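Sondside 2.4 review: episode recording and task scripting for two-arm setups

Rating: 4 out of 5
Posted June 2022

We moved our two-arm cell over to Sondside in November, after the scripts we had been using got too hard to keep up. This review covers the recorder, the task editor and the playback viewer. I haven't used the simulation add-on, so it's left out.

Setup

Installation took an afternoon. Most of that went to network settings on the control PC. Sondside reads a single config file that lists the arms, the grippers and the cameras, and it checks the file before it lets you enable the motors. The error messages are good. When I had the left and right arm addresses swapped, it told me which line to look at.

Camera calibration is a guided routine and it works, but it runs one camera at a time and you can't save halfway. If you stop, you start over.

Task editor

A task is a list of steps for each arm, with sync points where one arm waits for the other. You can write it as text or drag blocks around. I use the text version. The blocks are fine for showing someone the idea, but anything past 12 steps gets hard to read on a normal monitor.

Our main job is cloth handling with a clip hanger, and that is where the sync points matter. Both arms work close to the ring, and the free space between them changes with whatever they are holding.
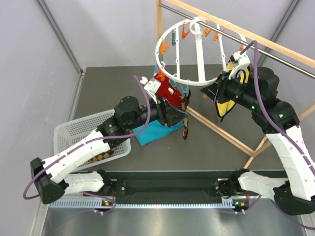 Both grippers holding cloth near the hanger: red on the left arm, yellow with a black border on the right.

Sondside's planner treats a held item as a box attached to the gripper. You set the size yourself. For rigid parts that's enough. For cloth you either make the box too big and the planner refuses moves that would be safe, or too small and a hanging corner brushes the other arm. I settled on a tall, narrow box and a slower speed near the hanger. Drevau, which we tried before this, has a proper hanging-cloth shape, and I miss it.

Recorder

This is the best part of the package. It stores joint positions, gripper state and all camera streams on one clock. We have recorded 300 episodes on one task and I have found 4 with a dropped stream. All of them were flagged in the log, so I didn't have to hunt. Labels can be added during a run with a foot switch or afterward in the viewer.

File export is slow. There is no batch mode in the menu, though there is a command line option that does the same thing and isn't in the manual. Support gave it to me when I asked.

Playback viewer

You can scrub through an episode with the camera views and the gripper plots side by side. It's quick, even on an old laptop. I would like to compare two episodes in the same window, and right now you can't. Searching by label works, searching by date doesn't.

Problems

The 2.3 update reset our speed limits to the defaults. It says so in the release notes, which I read afterward. Check your limits after any update. The license is also tied to one PC, and moving it took six days of email.

Who it's for

If you record a lot of demonstrations on two arms and want clean data, Sondside is worth the price. If planning around soft items is your main need, try Drevau first. Clostley is cheaper than both, but the version I tested handled only one arm per session.

We're renewing for another year. I've asked for the batch export button twice.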